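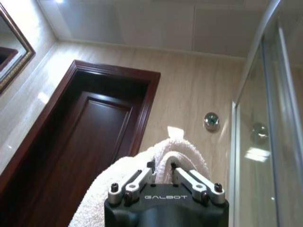

*A towel over the gripper, seen from the wrist.*

When people ask me what I do, I say that I teach a robot to tidy bathrooms. They imagine that I write code all day. In fact I hold two handles, look at a screen, and move my own hands very slowly.

I have read many times that this kind of teaching is a temporary stage. Soon, they write, the robot will learn everything from videos on the internet, and the operator can go home. I don't agree, and my opinion comes from towels.

A towel has no fixed shape. If I pinch it too near the edge, it slides away. If I take too much, the fingers cannot close well. When I do it with my own hand, I feel this and correct it without a thought. By remote control I feel nothing, so I must look for signs: how a fold bends, how the cloth hangs. After 63 towels I began to see these signs, but I still cannot put all of them in a sentence. Maybe the robot can learn them from my movements – I don't know a better way to hand them over.

My colleague Despina Matić prefers to guide the arm directly with her hands. She says that remote control makes people stiff, and she is partly right. But when she stands next to the arm, she uses her own eyes and leans to see behind things. The robot cannot borrow her neck. With the remote handles I have only the views that the robot has, and I think this is more fair to the student.

Small rooms make the difference clear. Between a curved shower and a wall there is little space, and a wastebasket in such a corner must be approached from one good side. I often stop, go back, and come again.

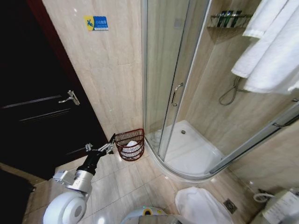 ## Keep the slow ones

In October we had a long discussion about which recordings to keep. Idris Rees wanted only the fast and clean ones. I asked him to keep also those where I hesitate and correct myself, and I would ask the same today. A robot which has seen only perfect work will not know what to do after its first mistake.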